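Home > Workshop & Storage > Shelving and Bins

Thread: Yellow shelving for a small parts room, open cubbies or flat tiers?

mahawong_mike
Hi all, longtime reader, and I think this is only my second thread, so be gentle with me. We're a small assembly shop (6 people on a good day, plus my brother-in-law when he feels like it) and we moved into the bigger half of our building back in January. The parts room came with gray carpet, which I would never have picked, and four bare walls. Everything we own has been living in cardboard boxes since the move and I'm tired of opening three of them to find one cover.

I have my heart set on yellow shelves. My wife says it will look like a school bus in there, and she may be right, but I've worked in enough gray rooms to last me. What I can't decide is whether to get the kind with open cubbies down low or the plain two-tier kind with one long flat surface on top. Most of what we store is either bulky, light and easy to scratch, or small, heavy and all the same. Any thoughts are welcome, including "go back to boxes."

Shagufta Abbasi
Welcome to the carpeted parts room club, Mike! I have both in our place and I love them both dearly, so I may not be much help with deciding. Cubbies are wonderful for soft or awkward things, and the flat tier is where the metal parts go. Big shell pieces get a clear-ish bin on the floor beside the shelf, and I keep meaning to find them a proper home. It does get very yellow in there:

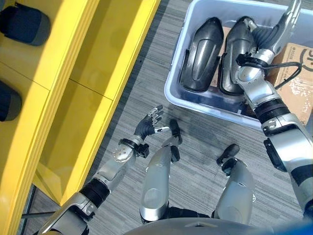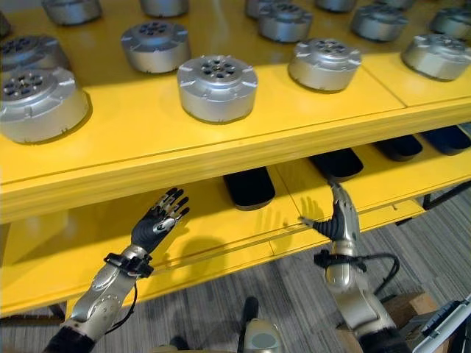

My one piece of advice is to think about how far your people have to bend. We put the cubbies low when we started and for a couple of months everybody groaned every time a padded piece was called for. I ended up moving the things we use every day to the top shelf and letting the slow movers have the bottom. It sounds obvious written down like that, but it took me a whole season and one sore back to get there.

As for the color, get the yellow. It cheers people up, and a dark part left behind on it shows up right away (ask me how many I used to lose on the old charcoal racks, or better yet don't).

tall_paul
Nice setup, Shagufta. I'm going to disagree with you a little on the metal housings though, and I hope you'll take it kindly. I wouldn't leave metal parts standing out on a shared shelf without some kind of tray. They're lovely to look at all lined up, but they do wander. Someone reaches for one in the back, two in the front get nudged, and before long one is sitting at the edge waiting for an elbow. We dropped one that way and it was never round again.

We went with Grolwood trays, the shallow ones with a lip. They take 8 of our larger parts and you can slide the whole thing out and carry it to the bench. The counting gets easier too.

Shagufta Abbasi
No offense taken at all, Paul! I go back and forth on this. The trays we tried (not Grolwood, some other kind) took up so much room around the edges that I lost nearly a third of the shelf. And our front edge is thick and rounded, so if somebody does bump a hand on it, it's kinder than the old steel ones were. But I hear you about the elbow. Maybe a strip of non-slip liner would be a fair compromise? The kind you put under dishes.

nevadach_parts
Liner, yes. Trays, also yes, if you ever move the parts more than once a day. If they only go shelf to bench and never come back, I'd skip the trays and spend the money on labels.

Mike, please check the weight rating before you fall in love with a color. I bought a set of Zillitz shelves a few years ago on looks alone, and I loaded the top tier with motors the first afternoon. You could see the smile in it by supper. My own fault entirely, the rating was printed right in the booklet. Weigh one of your parts on a kitchen scale and multiply, it takes five minutes. We had 35 on a shelf that should have held maybe twenty.

mahawong_mike
This is all so helpful, thank you. I did weigh one (kitchen scale, and then I had to wash the kitchen scale, by request) and I think we're fine on weight if I spread things between the two tiers.

Paul, how do you deal with dust? That's my worry about anything open. Carpet sheds, and our parts have little holes in them.

tall_paul
Ours come in capped, so I cheat. Before that we laid a clean sheet over the trays at closing time. An actual bedsheet, twin size. It worked better than the fancy covers we'd been quoted on.

Milovan Babić
I will be the grump in this thread and say the problem is the carpet. Take it up. I worked eleven years in a shop with carpet in the stores area and every dropped screw was a funeral. Spend your first 1000 dollars on the floor and then talk about shelves. The yellow I have no quarrel with.

Shagufta Abbasi
Milovan, I know you're right and I still don't want to do it! It's so quiet in there, and when something light does get dropped it lands soft. We vacuum every evening. A magnet on a stick finds most of the steel screws.

Milovan Babić
And the brass ones?

Shagufta Abbasi
We don't talk about the brass ones.

mahawong_mike
The landlord says the carpet stays, so that settles that one for now, Milovan, though I'll be thinking of you every time I'm down on my knees. I've ordered one cubby unit and one two-tier, both yellow, delivery is supposed to be 22nd May. Liner on the flat one to start with and I'll price out trays once I see how much the parts wander. Does anyone know if the liner comes in something other than beige?

nevadach_parts
Gray and black, most hardware stores. Get the gray, the black one leaves marks on light plastic.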